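Materials and Finishes, Unit 4: Stone Countertops

Marble is limestone changed by heat and pressure. It is mostly calcite, so acids such as lemon juice and vinegar will etch it. Etching is damage to the surface — a stain is color that has soaked in. Keep the two terms separate in your reports.

Granite is harder and resists most kitchen acids. Quartz slabs are crushed stone bound with resin, and strong heat can mark them.

Seams: place them away from the sink cutout. Show every seam on your plan.

Veining varies a great deal between slabs. On a pale stone it may be no more than faint gray streaks.
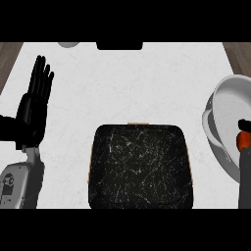 White marble counter, wood floor beyond. Computer rendering. Credit: Kam-wah Chou

For the next class, read chapter 3 and bring your sample sheet. The sheet is due 20th April — late work loses 4 points.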